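3.2 Surface samples and wear test

Six countertop materials were tested: two acrylic solid surfaces, a quartz composite, a sealed concrete, a compact laminate and an oiled oak. All were supplied by Stuninitz as 20 mm slabs with a matte finish. The slabs were cut into 24 coupons, four per material, and stored in the test kitchen for a week before the first reading. Gloss was measured at five fixed points on each coupon, and the mean was used as the starting value.
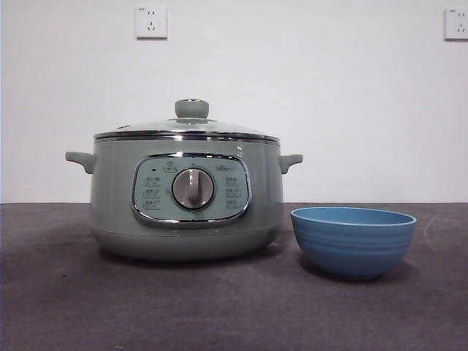 Staining was done with coffee, beet juice, turmeric paste and olive oil. Each liquid was left under a watch glass for six hours, then wiped off with a damp cotton cloth and mild soap. No abrasive cleaner was used at this stage. Color change was read the next morning, after the surface had dried fully.

The concrete coupons took up more oil than the other materials, and the marks were still readable after a second wash. The two acrylic surfaces gave nearly the same values as each other - the darker one showed fine scratches sooner, but its color change was no larger. Results for the oak varied from coupon to coupon and should be read with care (see Section 5).

Figure 3. Cookware on a work surface: glass lid and center knob, seen from above.

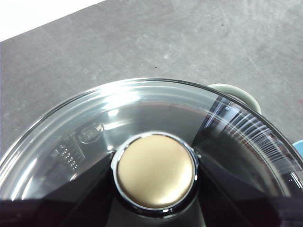 3.3 Household survey

A short survey was sent to owners of kitchens fitted by Posirwood within the past three years. We received 286 usable replies. Owners were asked which material they had, how often they cleaned it, and whether they would choose it again. Replies were coded separately by Moen and Chiang, and differences were settled by discussion. Kitchens used for rental or catering were left out, as their cleaning routines differ too much from those of a private home.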